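Stitching evenings return to Flurkstead with new practice pads

There was a very cheerful turnout at the Flurkstead skills room last week, when the suturing evenings started up again after the long winter break, and it was lovely to see so many familiar faces back at the benches (and a good few new ones, which always pleases us).

The evenings are open to student nurses, trainee vets and anyone on the surgical course who would like more time with needle and thread than the timetable allows. Thanks to a grant of £840 from the Vatadska fund, awarded in February, there is now a fresh stock of practice pads, the pale, skin-like sort, and enough thread to keep everybody busy until the summer at least.

Remzi Dönmez, who led the first session, likes people to begin with short, straight cuts and a single stitch, tied off neatly and trimmed, before they go on to closing a longer cut with several stitches one above another. Long slanting cuts come later in the evening, once hands have warmed up a bit and the tea has gone round! He is quite happy for anyone to spend the whole two hours on one knot if that is what they need, and a few people did just that.

The next session is on Wednesday, March 9, 2022, in the Trosow wing, first floor, and there are 30 places. Pads and thread are provided, but do bring your own reading glasses if you use them, and please put your name on the sheet by the library door beforehand so that we know how many benches to set out.

Practice pads and dark suture thread at the skills room
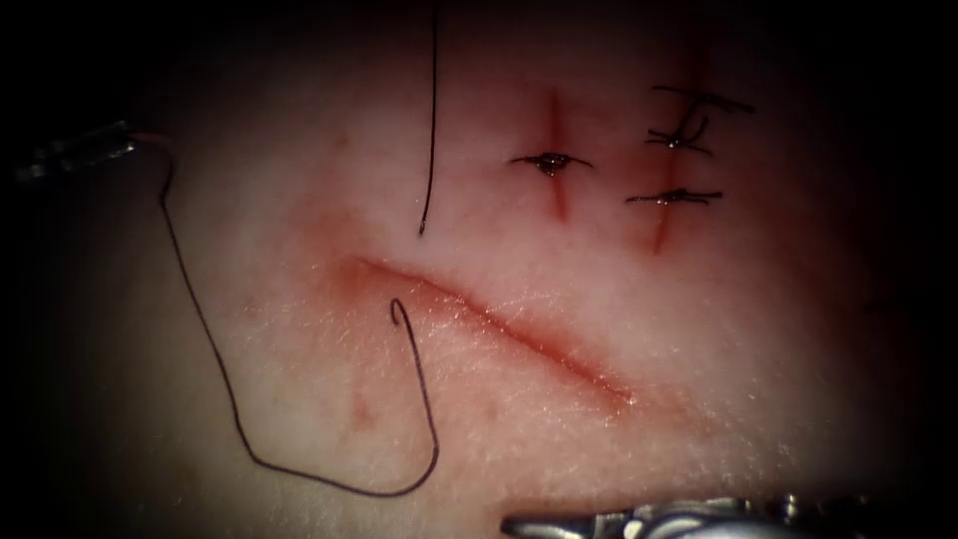
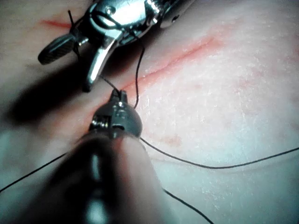
Wannasri wrote in afterwards to ask whether the pads could be borrowed over a weekend, as two hours goes by terribly fast and the spacing between stitches is the part that needs most repeating at home. Remzi is looking into it and hopes to have an answer by the next session.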